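Laundry folding

Laundry folding is the household job of turning washed and dried clothes, towels and bedding into flat or rolled shapes so they can be stacked, shelved or packed. Usually comes after drying and before putting away. In some homes it is done the same hour, in others the clean pile sits on a chair for days. Related jobs: ironing, sorting, airing, mending.

Contents
1 History
2 Surfaces and room
3 Basic folds
4 Knits and stretchy cloth
5 Large pieces
6 Storage
7 Regional habits
8 See also

History

Folding is as old as cloth storage, more or less. Chests came before closets in most places, and a chest only works if the things in it lie flat. Linen was often kept under a weight or a press board so the fold lines came out sharp, and sharp lines were a sign of a well kept house. Hanging took over for shirts and dresses once closets with rails got common. Towels, sheets, sweaters and underwear stayed folded.

In Druridmont the older word for the job is "squaring." Household notebooks from the town talk about squaring day, normally the day after wash day. Onyekachi Obi's pamphlet on the Druridmont notebooks lists 40 named folds, though a good few are the same fold under diferent names. The "letter" and the "three-over" are identical, for instance. The "widow's corner" is a way of tucking a tablecloth and does not seem to be known anywhere else.

Surfaces and room

Any clean flat surface will do. Bed, table, ironing board, top of a dryer, the folder's own lap. A bed is the most common choice in small homes. It's low, so hard on the back with a big load. Table height is better, 90 cm suits most adults standing up.

Some people fold in the air, holding the piece by two corners and bringing the hands together. Quick for hand towels and pillowcases. Less good for anything with sleeves.

Light matters more than is usually admitted, mainly for socks. Navy and black look the same in a dim room.

Basic folds

Half fold. Edge to edge, once. Washcloths, napkins, dishcloths.

Quarter fold. Half, then half again the other way. The standard for small towels and for cloths going in a drawer.

Thirds, also letter fold. One side in to the two-thirds line, the other side over it. Then halves or thirds again down the length. Used for bath towels as the raw edges end up inside.

Shirt fold. Face down, sleeves back, sides in, bottom up to the collar. Buttons done up first, at least the top one and a middle one. Store staff often use a board to keep the width even.

Roll. Start with thirds, then roll from the short end. Popular for travel and for deep drawers. Rolled T-shirts crease less at the middle but more at the hem if the roll is sloppy.

File fold. Small packet that stands on its edge, so every item in the drawer shows at once. Takes longer. Falls over when the drawer is half empty.

Knits and stretchy cloth

Knit fabric behaves differently from woven. It gives when pulled, so a piece lifted by one corner will hang in long loose folds and can drop out of shape if it's heavy or still damp. Thick knits are best lifted from two places, or scooped up from underneath.
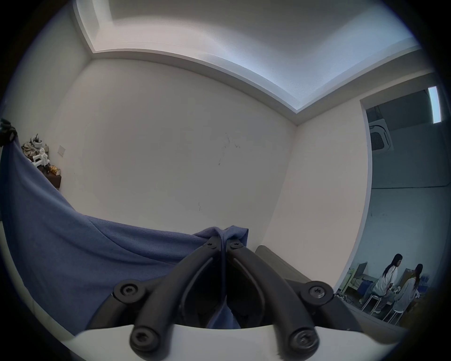

Steps for a plain knit piece, such as a throw or a baby blanket, go like this. Find a corner. Run a hand along the edge to the next corner, don't guess. Lay it down, pat the ripples outward from the middle, no tugging. Fold on the long side first. Stop at a size that fits the shelf, as extra folds only make a fat packet that slides open.

Sweaters are folded and not hung, in nearly all advice, as hangers leave bumps at the shoulder. Soft T-shirt knits can go either way.

Static is a nuisance with knits from a hot dryer, worst in dry winter air. In Fletmont, where February is very dry, the custom is to leave the load in a basket with a slightly damp cloth on top for a while before starting.

Large pieces

Flat sheets are easy with two people: meet in the middle, swap corners, repeat. One person can manage with a bed or a long table.

Fitted sheets are the well known problem. Usual method is to put a hand inside each of two corners, flip one corner over the other, then do the same for the remaining two, so all four nest together. Lay down, tuck the elastic side in to make a straight edge, fold in thirds. The result is rarely square. Many people roll the thing up and shut the door on it.

A double sheet around 220 cm wide comes down to a shelf sized packet in four or five folds.

Comforters get folded in thirds both ways, then into a bag or the top of a closet. Squashing one tight for months can flatten the filling.

Storage

Shelf stacks go with the rounded fold facing out, which looks neater and makes it easier to pull a single piece. Heaviest at the bottom. Sets of bedding can be kept inside one of their own pillowcases, handy where a closet is shared.

Everything must be fully dry first. Even slightly damp cotton will smell in a closed drawer within a day or so, and the fold lines are where it starts. Rotating the stack (clean ones in at the bottom, next one off the top) evens out the wear on towels.

Cloth kept folded for years gets weak along the creases. Refold on different lines now and then. Quilts especially.

Regional habits

Paiva: towels in thirds, then rolled, kept in open baskets by the bath. Guests are given the roll with the loose end tucked under.

Bullau: bed linen folded to the width of the forearm, elbow to fingertips, so that packets in one house match but those of two houses seldom do. Local museum has a linen cupboard, catalog no. 3594, with shelves cut to this measure.

Fletmont: see under knits. Also known for folding dishcloths in a triangle for special meals, plain quarters the rest of the week.

See also

Airing cupboard
Clothes line
Ironing
Linen closet
Sock pairing

This page was last edited on Thursday, January 3, 2019.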